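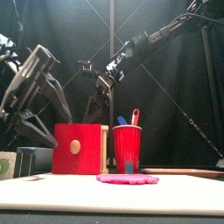 Stonitwood, 01/04/2026

Gallery: two-arm planning in a shared workspace

Both arms over the same patch of board, on either side of the red box. This is the region where the old planner spent most of its time refusing to plan.

The pictures on this page go with the Janis 5 release notes. Janis is the planning layer of our two-arm stack. It takes object poses and a scene mesh from Heritz, the perception service, and returns time-stamped joint trajectories for both arms. Low-level control is unchanged from the previous release.

Up to October each arm was planned separately, with the other treated as a static obstacle at its last reported pose. That was safe and slow. With the two grippers working on opposite sides of one object, the inflated collision volumes overlapped and the second request came back with no solution. Leonor Carvalho's rewrite plans the pair as one system when the distance between the wrists falls below a threshold, and drops back to separate plans above it. Switching is done at waypoints only.

Changes that matter for anyone running a similar table:

Collision padding is now set per link. Fingers get 7 mm, forearms more. Cable bundles are modelled as capsules attached to the forearm and are not padded a second time.

Upright thin items, such as the handles standing in the red cup, are merged with their container into one hull. Heritz used to report them as separate tracks that came and went between updates -- the planner then had to invalidate everything downstream.

Flat, soft items are passed as a height field with no pose. The pink piece on the white board is handled this way. Ghazal Sadeghi wrote the segmentation and would like to hear about edges that flicker.

Fixed structure behind the table (pole, crossed cables, side post) is loaded from a file at start-up and no longer estimated from depth.
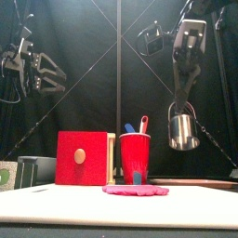
Right arm with the steel pot held by its wire handle; left gripper open and empty. Board, box and cup as in the first picture.

Objects held by a bail are the weak point of this release. Janis treats a grasped object as rigidly fixed to the gripper, and a pot on a wire handle can rotate about it. Rutilio Cervantes has added a swing envelope, a swept volume around the grasp point that stands in for the object during transit. It is conservative and costs planning time: median 586 ms for the pair with the envelope on. It can be disabled per object class.

Polished metal also remains difficult for Heritz. Reflections give holes in the depth, so the pot's outline is taken from the colour image and the stored model.

Configuration files are in the Beltrán repository under tables/2. Faults to Letay Admasu, with the planner log attached.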